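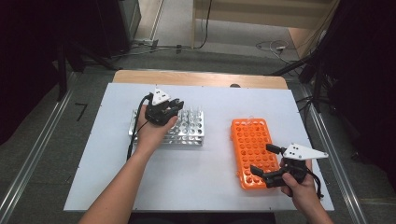
Support > Ticketing > Door scanners > Ticket 496
Events | Venues | Box office | Help | Log in

Scanners rejecting valid tickets, Zunuteo show at the Nillier

Opened by Raluca Neagu, Friday, October 13, 2023

6:42 pm. Doors at 7. Both scanners at the front say ALREADY USED on every presale code. Door sales scan fine. Lineup's past the bakery.

6:50 pm. Restarted both. Same. Logged out of Hetura and back in, same.

6:55 pm. Tried venue wifi off, phone hotspot on. No change. Support act still soundchecking so we've got a bit of grace.

7:04 pm. Letting people in off the printed list, ticking names with a pen. 300 presale so this is slow. Please call!!

7:11 pm, Rokeya Abeysekara (support): Can you check which event is picked on the scanner? Top left, tap the name.

7:13 pm. Says Zunuteo. Theres two of them though, one has the old date.

7:15 pm, Rokeya: That's the postponed one. Pick the other, then hit Sync and wait for the grey bar to finish.

7:19 pm. Scanner 1 working. Scanner 2 stuck on sync.

7:26 pm. Scanner 2 ok after second try. Line moving. Hodoroagă went on 15 min late, no one seemed too fussed.

9:30 pm. Names ticked on paper (19) still show as not arrived. Can you mark them in bulk or do I do it by hand?

9:48 pm, Rokeya: Send me a photo of the list, I'll do it tonight. Have also archived the old date so it wont show up on your scanners.

10:05 pm. Sent. Page 2 is a bit beer-soaked, sorry. Leave this open til the numbers match for settlement.

Status: pending
2 followers | 9 comments | 0 shares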